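Spare room table for board game evenings — cloth or no cloth?

Tunditz
Hello all, I've been reading this board for months and finally have a question of my own. We have a games evening at ours every month or so, family mostly, with ages running from 7 up to my mother-in-law (who would not thank me for printing hers). The trouble is noise. We're in an upstairs flat, and dice on a bare table sound like somebody dropping gravel down a drainpipe. The people below have been very sweet about it, but I'd like to be a good neighbour before they stop being sweet. Do you put a cloth down? And does it ruin the game if the cards won't slide?

Gulto
Welcome! Cloth every time, and something soft underneath it. I use an old blanket folded in 2 with an ordinary cotton tablecloth over the top, and you can roll dice at ten at night without a murmur. Cards are easier to pick up as well, which matters a great deal if anyone has stiff fingers. My dad had given up on rummy altogether until we tried it, and now we can't get him to go home.

Florkau
I'm going to disagree, I'm afraid, though in a friendly way. Cloths creep. Somebody leans in for the crisps, the whole thing shifts, and there goes an hour of careful building. We had a 100 piece tower game go over in December and my youngest hasn't forgiven the tablecloth yet. A dice tray with a felt bottom costs very little and leaves the table alone.

Gulto
Clips, Florkau! The picnic sort. I do take the point about towers, though — those go on a big tray at our house.

Tunditz
Thank you both, this is so helpful. I hadn't thought of clips. Would a patterned cloth be a nuisance? All of mine have leaves or flowers on, and I can picture us hunting for small counters until bedtime.

Gulto
Plain is kinder on the eyes for fiddly pieces, but I wouldn't go out and buy one specially. We get by with berries and leaves, and anything with its pieces under a clear dome is no bother at all.
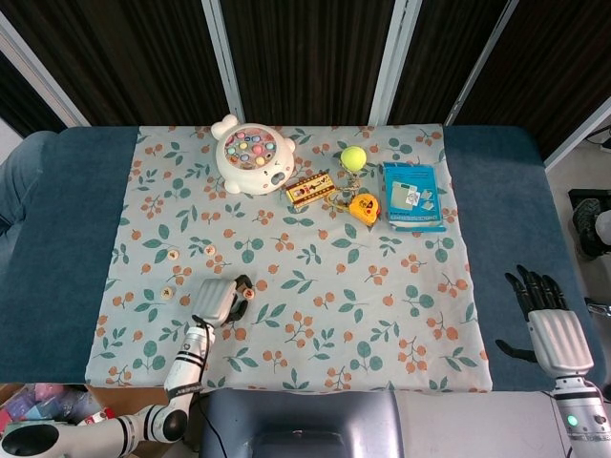

Florkau
I'd still go plain if there are 8 of you round the table, and do try the felt tray before you spend anything on clips. You can always put it on top of the cloth and keep Gulto happy too.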